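# Sorting by bin colour – does it really work for you?

**wattle_and_twine** wrote:

Hello everyone. I have read this forum for some months and now I would like to ask an opinion. We moved to a smaller unit in Grodton and I am trying to bring order to all the small things which have no home: canisters, cups, tubes, the bits that end up on the bench and stay there.

My idea is to have one colour for one purpose. Red is for things which stay in use, blue is for things to be washed or given away, and white is the big one for everything else. I put the bins on a plain white table, so the colours are easy to see. My first rule is that everything tall must stand upright.

So the pale teal canister went in the red one, and the blue was beside it:

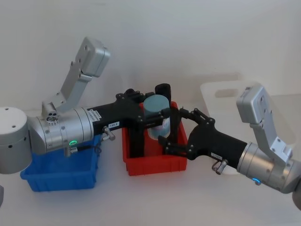 ### Re: Sorting by bin colour

**Eklund_shed** wrote:

Welcome! I will disagree a little, I hope you don't mind. Colour is a nice system for the person who invented it. My husband and two kids could never remember what was red and what was blue, and after 9 days everything was in whichever bin was closest. Now I use masking tape and a marker. It's ugly but they can read it.

Also I would not stand a single canister in an open bin. It has nothing to lean on. Lay it down, or put it with friends.

### Re: Sorting by bin colour

**wattle_and_twine** wrote:

Thank you for the reply. I live only with my mum, so there are fewer persons to confuse, but I understand your point about the labels. Maybe I will do both.

For the "friends" you are right, I think. With two tall black ones standing in the red bin it already makes more sense to me. A small pale blue cup is in the blue bin, in the back corner, and the white bin stays behind on the right. It is deeper, and it has a handle slot in the back wall, so I would like to keep it for the heavier things.

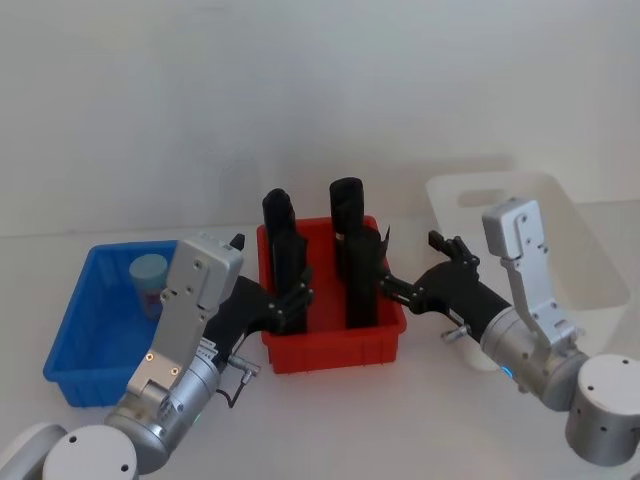 ### Re: Sorting by bin colour

**dusty_Waltine** wrote:

I'm with the colours. I have used them in my garage for years and never wrote one label. But your blue bin is too shallow for a "wash or donate" bin, in my opinion. One cup is fine, but put in a saucepan and a few jars and it's a mountain. I would swap: white for donate, blue for small things in daily use. Shallow is good when you want to see everything without digging.

What are the black tall things? If they are bottles, ignore me, but if they are something rolled, they don't need a bin at all. A hook and a rubber band is enough.

### Re: Sorting by bin colour

**Eklund_shed** wrote:

> A hook and a rubber band is enough.

Not in a rental, where every hook is a discussion with the agent. Let her keep the bin.

### Re: Sorting by bin colour

**wattle_and_twine** wrote:

It is a rental, yes :) so no hooks for now.

About the black things – I call them "the tubes", and my mum calls them something less polite. The outside is a bit rough, like something wrapped. They are taller than the bin, and for me this is the good part: I can take one by the top and don't need to put my whole hand inside.

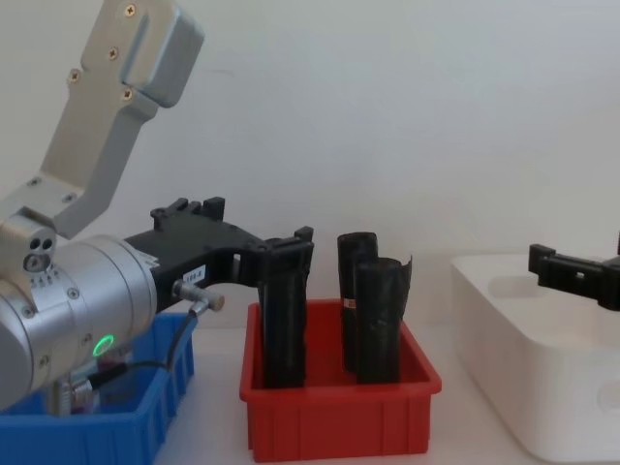 ### Re: Sorting by bin colour

**dusty_Waltine** wrote:

OK, if you take them from the top then I withdraw the hook. But I don't withdraw the swap! Shallow bin for daily things. Try it until Saturday and tell us.

If you want a second red one, look at the discount shop first. I paid 2 dollars each for mine, and the same shape was 20 at Stornura.

### Re: Sorting by bin colour

**wattle_and_twine** wrote:

I will try the swap, but the tubes stay in red. My mum has already learned that one and I don't dare to change it. Do you put anything under the bins, so they don't slide when you reach in?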